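Search this list Search Advanced

2 min read

Subject: Re: [hetwood-produce] clear bags or the colored ones?
From: Ashley Fairclough
Date: Thu 8 September

Quick one, I'm on my way out the door. Answers under the quote.

> Hi all, we're nearly out of produce bags again. Vanton has a box
> of 900 clear ones for the same price as the tinted. Do people
> care which? Also are we still mixing fruit and peppers in one
> bag or splitting them? Last week my peach was under an apple
> and you can guess the rest.
>
> Poojary

Clear please. 51 shares to get out the door on a Saturday and I don't want to be untying knots to see who got what. The tinted ones are fine for greens, maybe order a small pack for that if Vanton will do it.

Mixing: yes, keep mixing, but small soft stuff goes in last. Apples first, then peppers, then the rest on top. Anybody with a no-peppers share gets the tag, same as before. Tags are in the blue tin at Skusau, not in the drawer, I moved them.

Dont double bag unless it's the melons. We went through 2 boxes in no time doing that and it was mostly habit.

Heavier bags for December when the squash comes in, can talk about that later. Poojary can you place the order by tonight? I'll pay you back Saturday, need the reciept.

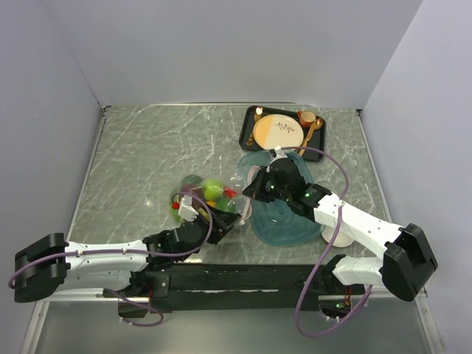 Mixed bags are what I care about most, so pls don't overfill. A handful of things and stop, leave enough plastic up top to tie. Even with the clear kind all crinkled up and shiny like that one you can still pick out the green apple and the little orange fruit under it, good enough for checking at pickup. The teal ones lie nice and flat, I'll give them that. Still voting clear. Shout if you disagree but before tonight.

Ashley

Recent on this list
Re: Saturday pickup, door code
Who has the good scale?
Corn, yes or no
Re: Re: bruised pears
Crates to return to Vanton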